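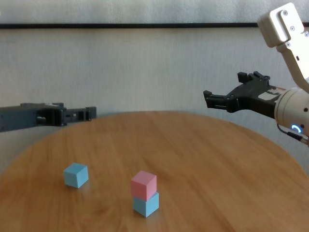

marrowfat
Leave the orange alone, that's my vote. You'll strip it, hate what's underneath and spend the summer trying to get the glow back. I've done it. Twice.

doilyqueen
Ha, straight in there marrowfat! Thank you though. For anyone who missed my first thread, it's the round table I got from the house clearance place in Pullamberg, and I've been going back and forth on the colour ever since it came through the door. Some mornings I love it (very warm, very honey, lovely when the light comes across it) and some mornings I feel like I'm eating my toast off a pine sauna. My sister says sand it back and oil it. My other half says it's a table.

The other question was the blocks. They live on there most of the day now and I wondered if anything coloured can mark a varnished top if it's left sitting. The pink one worries me more than the blue ones for no good reason at all.

tin_of_tacks
Two different questions so I'll take the blocks first. If they're foam, which they look to be, it's less about the colour and more about what's in the foam. Some soft plastics and rubbery things react with varnish if they sit in the same spot for weeks. You get a dull patch, or it goes tacky. Lift them off at bedtime and you'll be fine.

marrowfat
Agree with that. We had a rubbery mat under a fruit bowl and when I finally moved it there was a perfect ghost of it in the finish. Never came out.

doilyqueen
Oh no. Right, they're going in a tub at night from now on. They do get moved about a lot in the day, towers mostly, so perhaps I've been lucky.

sloegin_and_sawdust
I'm going to disagree with marrowfat on the colour, sorry. A lot of that orange is the varnish and not the timber. Old oil-based stuff goes amber as it ages and people think they've got an orange table when they've got an ordinary brown one wearing a yellow coat. The grain on yours is lovely, all those long wavy lines, and I bet it would look even better with the old finish off. You'd still have the darker bands, just calmer.

marrowfat
You'd bet with her table though!

sloegin_and_sawdust
Fair. Test a bit underneath first. Turn it over, find a spot near the edge, scrape off a patch the size of a stamp and wipe it with white spirit. The wet colour is near enough what you'd get under a clear coat.

doilyqueen
I like that idea, I can manage a stamp. Is it solid or veneer, can any of you tell? I had a man round to quote and he said 700 for a full strip and refinish, which made me sit down. He didn't say what it was made of. He did say "oh, it's a nice one" and then wrote the number.

tin_of_tacks
Can't tell from the top, no. Look at the rim. If the lines on the top carry on over and down the side it's most likely solid, and if there's a thin strip stuck round it, it probably isn't. And please find that out before going anywhere near it with a sander. A veneer can be thinner than you'd believe and you'll be through it in one pass.

700 is steep but if it includes the legs I've heard worse.

kettle_on_again
Do you need to do anything drastic? It's got a nice sheen on it as it is. If it's only the shine that bothers you, flatten the gloss and see how you feel. I did my mum's sideboard with the fine pads you get for cars, 2000 and then 3000, used wet with a drop of washing up liquid, then a bit of wax. Took the plasticky look off and the orange seemed to drop with it. An afternoon and a sore shoulder.

sloegin_and_sawdust
3000 will put the shine back on, won't it? I'd stop well short of that if the aim is satin. Even 2000 is a polishing grade in my book.

kettle_on_again
It came up soft for me, more of a glow than a shine. Maybe that's the wax. I wasn't looking for dead flat.

sloegin_and_sawdust
We'll have to differ on that one. Grey pad and wax, doilyqueen, if you want it duller.

doilyqueen
I've got half a tin of Havico wax in the cupboard from doing the bread board shelf, would that do? It says clear on the lid but it's the colour of custard.

tin_of_tacks
Try it on the underside along with sloegin's stamp. Custard-coloured wax on an orange table isn't going to make it less orange, mind you.

marrowfat
While you're all at it, can I say that pale blue and that pink look gorgeous against the wood as it is? If I had that table I'd be buying cushions to match, and leaving the scraper in the drawer.

doilyqueen
Now you've done it, I'd been thinking about seat pads! There were some in Ross in a very similar blue and I walked past them like a fool.

kettle_on_again
Seat pads are cheaper than 700 :)

doilyqueen
Update, evening. Crawled under with a torch. There's a pencil scrawl that might say Karnadard, or might be a shopping list, and I can't make out the rim at all, the varnish is too thick on the edge. Scraped my stamp. Wiped it. It's a sort of weak tea colour and I think I prefer the orange?? I'm going to look at it again in daylight before I say that out loud in this house.

sloegin_and_sawdust
Weak tea is lovely!

marrowfat
Put the scraper down and go and buy the seat pads.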